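Tridov Gripper Trial Guide
Section 4: Comparing grippers on the bin wipe-down
Rev. 1/24/21

Read section 3 first. Arm homed, controller on, e-stop within reach. This section compares the two-finger Limsakul and the soft-pad Torkcombe on one household job. Same room, same bin, same cloths for both. Don't swap items halfway, the scores stop meaning anything.

Do the whole job by hand once before either gripper goes on. The hand run sets your waypoints and the order of grasps.

1. Tray on the floor against the wall. Folded pink cloth and folded checked towel in it.
2. Head camera on. Check the tray and both hands stay in view.
3. Start log. Job number 2621.

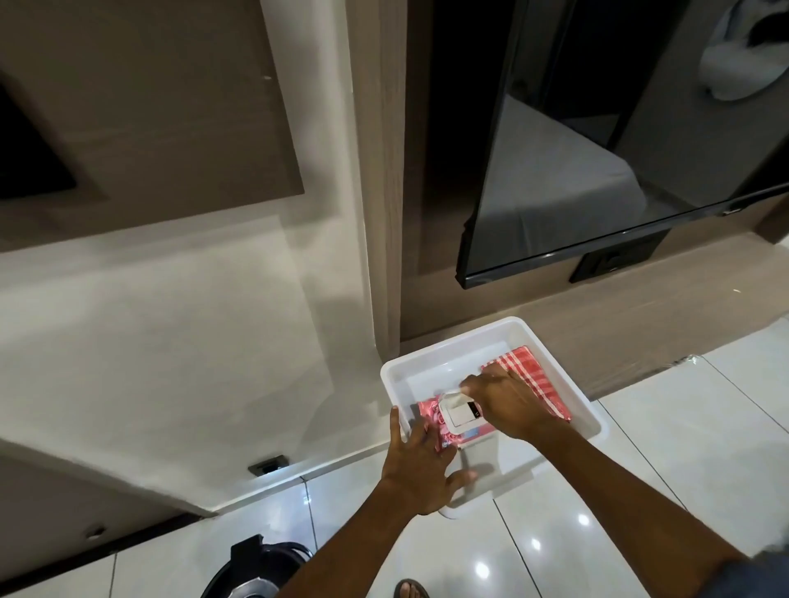
4.1 TRAY PICKS

1. Fit the Limsakul. Four screws, snug, not tight.
2. Load profile 19 on the controller. Wait for the beep.
3. Pick the top checked cloth. Lift, hold, put back. Repeat till the log page is full.
4. Swap to the Torkcombe, load profile 135, same again.

Note: folded cloth is the hard one. Limsakul tends to grab both layers or none. If it keeps missing, lower the approach hieght one step and restart the page.

CAUTION: shiny tile throws ceiling lights back at the camera. If the depth view shows holes in the floor, drop exposure before you blame the gripper.

4.2 HOLD AND WIPE

Two arms needed. Left holds the bin tilted, right wipes.

1. Left arm: grip from below, fingers spread wide as they go.
2. Tilt slowly. Stop if the bin creeps.
3. Right arm: pinch the wipe, bring it to the seam at the base. Light contact only. 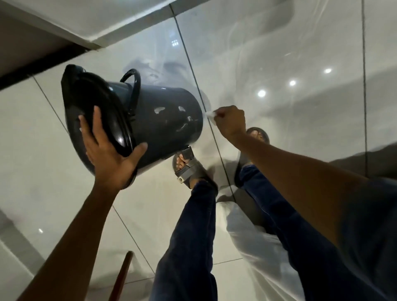 4. Follow the seam. Short strokes. Reset wrist between strokes or joint six hits its limit (error 103).
5. Log slips on the left and drops on the right seperately.

Note: the Torkcombe pads pick up moisture. Dry them between runs.

CAUTION: feet clear of the bin when the left arm is holding. Power loss opens the Limsakul.

4.3 LID OPEN

Lid swings, so the load shifts. Re-zero the wrist force sensor first.

1. Left arm supports the lid from underneath.
2. Right arm wipes the side, just under the lid.
3. Watch the handle. Easy to snag with the wide fingers.

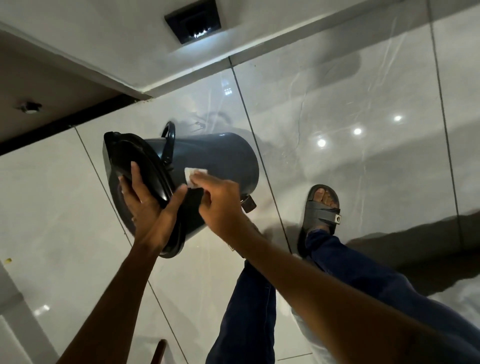 4. If the lid swings shut, pause and log it. Don't chase it with the jog keys.
5. Both grippers, same number of passes.

4.4 UNFOLDING, FINE PINCH

Last and slowest. Fingertips facing, small folded piece between them.

1. Speed to lowest setting.
2. Pinch with both, pull apart a little at a time.
3. Stop at first tear.
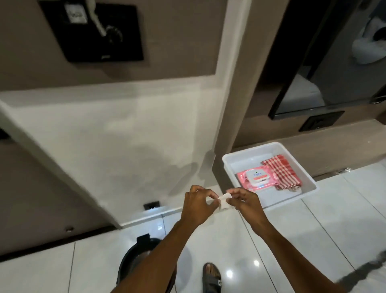 4. Score each try 0, 1 or 2. Half open counts as 1.
5. Save log, export, send to the Drindilton bench with the gripper serials.

Note: older controllers (before the June update) save only the last run. Export after every run on those.

Next: section 5, cleaning the pads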